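Ticket: Gripper comparison on the toy kitchen, Fineo fingers lose the pot rim
Opened by: Gaetano Pellegrini
Product: Gruslow arm controller, Fineo two-finger gripper
Status: Waiting for customer

Good morning,

I am comparing two grippers on the same arm and I have a problem with one of them. The task is always the same: take the small metal pot by the rim, lift it from the toy stove, put it back. The two stacked blocks stay on the counter as an obstacle, and the arm must not touch them.

With the Carbone gripper I made 200 lifts and lost the pot in 8 of them. With the Fineo gripper I also made 200 lifts and I lost it much more often. I stopped to count the exact number after the first afternoon, I am sorry for this. The log file has all of them.

What happens: the fingers close, the controller reports "grasp OK", the arm goes up, and then the pot turns around the point of contact and slides out. The message "object lost" comes 417 ms after the lift starts, nearly the same in every failed run.

What I have tried until now:

1. Calibrated the finger zero again, with the fingers empty. No change.
2. Raised the closing force by one step. A little better, but the pot jumps when the fingers open.
3. Cleaned the finger pads with alcohol. No change.
4. Went back to the firmware from June. The same fault, so I installed the current one again.
5. Changed the wrist angle so that the fingers come more straight down on the rim. This helped in the first runs, then the fault returned.

I did not change the camera settings between the two grippers. The pot position from the vision program (Rollis) looks correct to me in both cases.

My question is if the grasp check looks only at the finger position, or also at the motor current. If it is only the position, I understand why it says OK on such a thin rim.

The setup, and the grip on the rim: 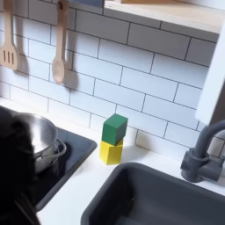
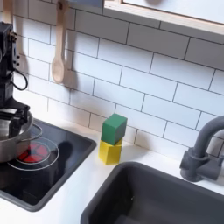

Reply from Gruslow support:

Hello Gaetano, the default grasp check reads finger position only. Please open the gripper profile, set "confirm by current" to on, and leave the closing force at its original value. The delay you see is consistent, which makes me think of the hold current dropping after the close command is finished. Could you send the log from run 1,057 onward, and the profile files for both grippers? I would like to compare the hold settings before you order other pads.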